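Kekamlow hanger set – data card

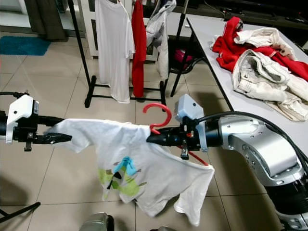
Head camera view: both grippers on a white T-shirt, red hanger through the neck.

1087 episodes of two-arm shirt hanging, recorded by teleoperation. 507 have a success label. Treat it with care: the label was set by the operator, and a second pass by Gerasimos Spanos disagreed often enough that we would not report a success rate from it.

The Mokis baseline beats plain cloning on 2 of 4 garment types. Same room, same rack – we doubt the gain carries over.

Last changed: 2018-11-18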